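Cundesia Opens Bin-Picking Data Program to Outside Labs

MIDADHOLM, 21/02/2026 - Cundesia, a maker of software for industrial robot arms, said today that it will share the grasping data it collects at its Midadholm workshop with outside research groups. The first release is planned for April and will cover the picking of plain rectangular blocks out of a metal bin.

The program records a robot arm as it tries to take parts from a bin. Each try is stored as one example. An example holds the camera view before the arm moves, the position the arm was sent to, the opening of the gripper, and a label that says whether a part was lifted. A learning system is then trained on the examples to choose where to grasp when it is given a view it has not met before.

"People ask for a bigger model, and what they usually need first is a better record of what happened at the bin," said Meenakshi Bhardwaj, who heads the data program. "We keep the failed grasps. They are labeled the same way as the good ones and they ship in the same files."

The collection plan calls for almost 2000 examples in the first release. Work runs in sessions of 15 tries. At the end of a session the operator lays the blocks out again by hand, checks that the bin has not shifted against its clamps, and writes a short note on anything out of the ordinary. The notes are part of the release.

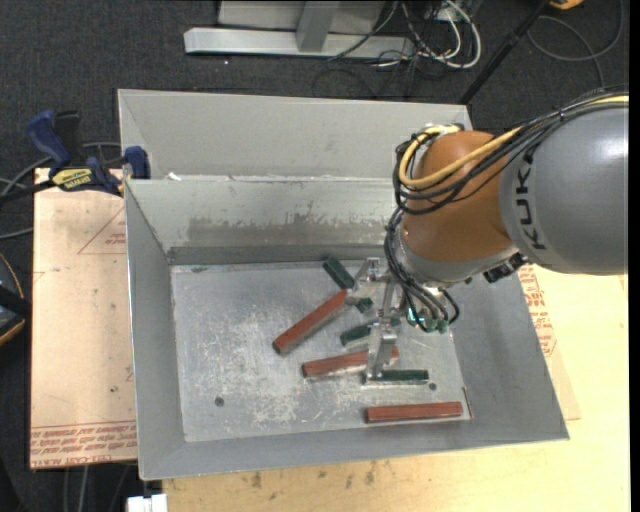 Why use plain blocks when a factory bin holds real parts?

A block has flat sides and a known shape, so when a grasp fails the cause is easier to trace. It may be the angle of approach, a neighboring block in the way, or a wall of the bin too close to the finger. Cundesia plans to move on to castings and bent brackets once the block data is out, and will use the same file layout for them.

The bin is bare metal and has been left that way. Tâm Lưu, who runs the cell, said the team talked about painting the floor to cut down on glare and decided against it. "A customer's bin is scratched and it shines in odd places," Lưu said. "If the system only learns on a clean matte floor, we pay for it later at the customer's site."

Grasps near the walls get extra attention in the plan. The arm has less room there, and early tests at the company's Caltham office showed that a system trained mostly on blocks in the open part of the floor would often refuse to try for one by the wall. Operators have been told to place blocks against the back wall and the sloping sides more often than chance would put them there. The files mark those layouts so that users can leave them out.

The software that handles the recordings is called Lý. It lines up the camera and arm data by time and drops any try in which the two differ by more than 2 frames. A person then goes over the labels. Labels on which the reviewer and the operator disagree are marked as disputed and kept.

Research groups may apply for access through the Cundesia website. The data is free for noncommercial use. Up to 10 groups will be given early access and asked to report errors in the labels before the April release. Groups that want to add examples from their own arms can ask for the layout guide, which covers file naming, camera calibration and the wording of session notes.

Commercial terms have not been set.

About Cundesia
Cundesia writes grasp planning and calibration software for robot arms used in sorting and machine loading. The company is based in Midadholm and has a test office in Caltham.

Press contact: Meenakshi Bhardwaj, Data Program, Cundesia, Midadholm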